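How to measure up for a replacement pipe clamp

Quick one as we get asked this a lot at Latwood. You need a tape, a pencil, a strip of paper and calipers if you've got them.

Before you start
Line off, guards back on, nobody leaning on the pipe. Old clamp stays put untill you've got all your numbers.

1. Outside diameter of the pipe
Calipers across the widest bit. No calipers – wrap the paper round, mark the overlap, measure flat, divide by 3.142. Do it in 2 places, old pipe goes oval. Don't go by the nominal size stamped on the side, it isn't the outside diameter.

2. Bolt centres
Middle of one hole to the middle of the other. Easier to go left edge to left edge if both holes match, same answer.

3. Band width and thickness
Clean the paint off first. Thickness on bare metal only, please.

4. Lining
Rubber or none. If there's rubber, measure that too and write it down seperately.

5. Spacing
Clamp to clamp along the run. On the Kostiuk job it was 680 mm all the way except the last one by the wall, 60 mm short, and the bracket had to be remade. So measure every gap.

6. Material
Plain, galvanised or stainless. Washdown areas, sinks, anything with salt – go stainless, and stainless bolts to match.
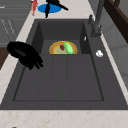 7. Send it over
Sketch with all the sizes in mm, quantity, where it's going, when you need it. Pencil is fine. Ruxandra Gavrilă does the quotes, Jihad Tarawneh if it's an odd shape or a heavy load.

If it's a Stollis or Trastmont clamp, put the part number on as well. Usually on the inside of the band so you may have to take one off.

Normal turnaround is 3 working days once we've got the sketch. Bit longer in June.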